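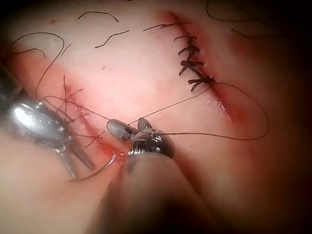

*Wrist camera view: curved needle on the pad, thread held in the grasper jaws.*

**Ticket:** Thread slip and late jaw close after controller swap
**Opened:** 1 April 2023
**Opened by:** Azadeh Parsa
**Status:** Open, workaround in place
**Hardware:** two-arm suturing bench, Komico jaws, Vasholm wrist cameras, Szénási controller (replaces the Travemum unit)

## Problem

Since we moved the bench from the Travemum controller to the Szénási, the grasper lets thread creep through the jaws during the pull-through. The operator closes, sees the jaws shut on the wrist camera, pulls, and the thread slides. Closing a second time usually fixes it for that stitch. The same jaws did not do this on the old controller.

There is also a delay between the close command and the jaw position reported on the console. I can't tell yet if the two are related. I am logging them together until I know.

## What I expected

Same grip at the same setting. Both controllers express jaw effort as a percentage, and I copied the value over from the old configuration file without changing it. It was 78 there and it is 78 now.

## Steps so far

1. Restarted the Szénási with the arms parked. No change.
2. Reseated the instrument connectors on both arms. No change.
3. Swapped the instruments left to right. The slip stayed with the grasper when it moved to the other arm, so I stopped looking at the arm cabling.
4. Fitted the spare Komico grasper. Slip is less frequent but still there.
5. Put the Travemum unit back on for a short run with the original grasper. No slip on thread that I could see or feel at the console.
6. Put the Szénási back on and raised jaw effort to 100. Slip gone. Thread showed flattening where it had been gripped, and one length snapped at the knot.

Step 6 is not something I want to leave in place. Running a grasper flat out all day will wear the drive cable, and the operators don't like how abruptly it closes.

For the record, the cycle counters read 3,116 on the original grasper and 3,237 on the spare when I wrote them down. The spare has had slightly more use and slips less, which makes plain wear a poor explanation.

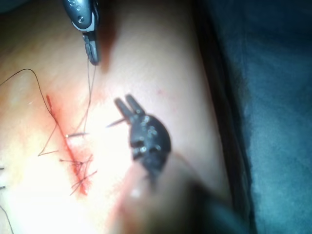
*4 min read*

## Camera side

The first thing I suspected was the Vasholm. If the wrist video is behind the jaws, the operator may be pulling at the wrong moment, and everything after that looks like a grip fault.

I recorded the wrist stream and the fixed camera stream on one clock and stepped through both. The wrist stream is behind the fixed one by a small, steady amount. It is the same on both controllers, so it doesn't explain a fault that came in with the swap. I have left the camera firmware alone.

A few notes for anyone repeating the comparison:

- Don't judge jaw closure from the wrist view alone. The instrument body sits very close to the lens and is out of focus there.
- Use the fixed camera for timing. Both instruments and the thread between them are easier to follow.
- Lock the exposure before recording. Auto exposure changes the frame interval on the Vasholm when the light level changes, and then the two streams drift apart.
- Write down which knots were tied on which controller before you start. I didn't do this the first time and had to repeat the run.

## Controller side

The Szénási log separates "close requested" from "close reached". The Travemum log only has one entry, written when the command goes out. That may account for the delay on the console – the old unit never told us when the jaws really arrived.

I asked on the bench thread whether anyone had moved the jaw effort value between these two controllers before.

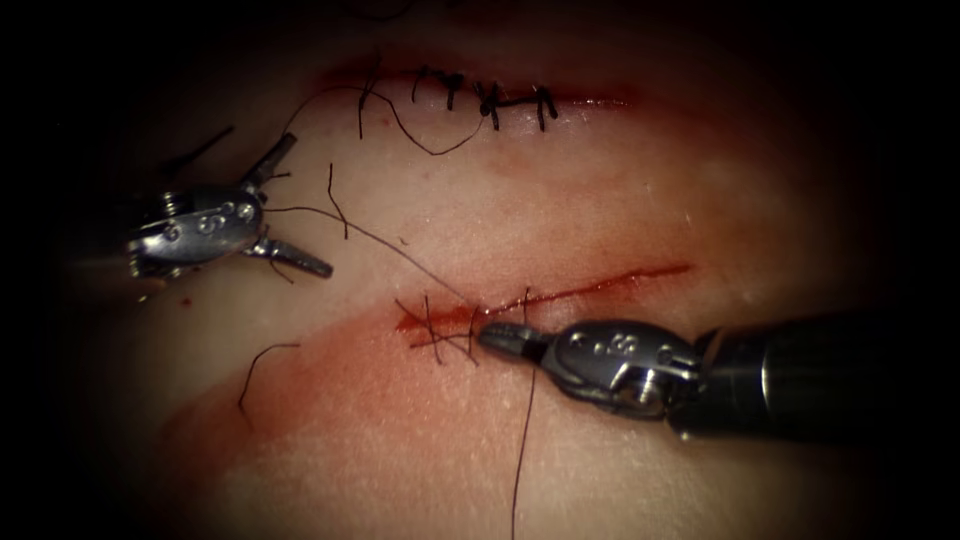 Azadeh, check the scaling before you replace any more parts. The Travemum percentage is of motor current and the Szénási percentage is of the torque limit in the instrument profile. If the profile is still the generic one, 78 on the new box is a weaker grip than 78 on the old one. We had the same trouble with a needle driver in July and nearly sent it back. Also look at the ramp. The default is slow, and a pull that starts during the ramp will slide every time.

That matches what I found. The profile loaded for both arms was the generic one. There is a Komico profile in the Szénási library, but it is not selected automatically when the instrument is attached.

## After loading the Komico profile

- Jaw effort back to 78
- Ramp set to "fast" on the grasper, default on the needle driver
- Console set to show "close reached" as the jaw indicator

Slip did not come back in more than 100 closes on scrap thread. I then had an operator tie on the practice pad and asked for a note on each stitch. One slip was reported, on a pull that began before the indicator changed.
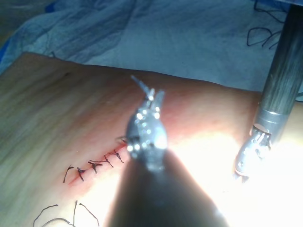 The exposure lock is the part I haven't settled. With the profile fixed I wanted a clean pair of recordings to attach, and the wrist camera keeps giving me trouble with the lamp. The pad goes white to the lower left of the right-hand grasper, and a black thread crossing that patch would be hard to follow, while the left part of the pad is dim by comparison. Locking the exposure for the bright side costs detail around the stitches. Next I'll lower the lamp output and leave the camera as it is.

## Still to do

- Repeat the timing run with the lamp turned down
- Find out if the Szénási can select the instrument profile on attach
- Check the snapped length from step 6 against the rest of that thread batch
- Return the original grasper to the left arm and run it for a full session
- Keep the Travemum unit on the shelf, with its configuration file, until this ticket is closed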